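Leire Cordero had kept the desk at the Stosley office for 11 years, and on the first Saturday in May she drove over to clear it.

The parking lot was empty except for Carla Atallah's truck. Carla had the key. She was sitting on the tailgate eating a sandwich, and she held the other half out to Leire before she said hello. Leire took it. They ate without talking much. Then Carla unlocked the side door and they went up.

It smelled like carpet. Someone had turned the heat off in April and the windows had been shut since. Leire put her purse on the chair and pulled out the top drawer.

"You want boxes?" Carla said.

"I want baskets. There were some in the supply closet."

Carla went to look. In the drawer were a stapler, a bag of rubber bands that had gone sticky, two birthday cards, and a receipt from Vunska for 12 chairs. The chairs had never come. Leire had called Vunska every week for a whole summer about those chairs. She put the receipt in her coat pocket, though there was no reason to keep it.

Carla came back with the baskets stacked in her arms, orange and yellow and green. They had been for the mail once, a color for each floor. Leire spread them out. Keep, give away, throw out. She told Carla which was which and Carla forgot right away and had to ask again. 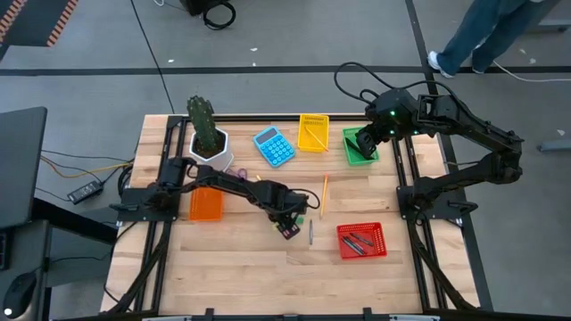 "What about the cactus?" Carla said.

"It's Xie's."

"Xie left two years ago."

"I know when he left."

It had been a short thing when he bought it, in a plastic pot from the grocery store. Leire had bought the white planter herself, the one with six sides, and she had never told him what it cost. She watered it on the first of the month. He had called from Itura once, the winter after he moved, and they had talked for most of an hour, and the only thing he asked about the office was the cactus. She said it was fine. She said it was getting tall.

Carla picked up the blue calculator and pressed a few keys. "Does this go?"

"Give away."

"So yellow."

"Yellow is keep."

Carla set it back down on the wood. She found a pencil and dropped it in the yellow basket. Leire let that go.

They worked until past noon. The file drawers took the longest. At the bottom of the last one was an envelope with 800 dollars in it, and on the front, in Leire's own handwriting, the word chairs. She sat down on the floor with it.

"Whose is that?" Carla said.

"The company's, I guess."

"There's no company."

Leire counted it again and put it back in the envelope. She thought she might send it to somebody, but she couldn't think who. After a while she got up, because her knees hurt, and went to find a towel to wrap around the planter for the drive.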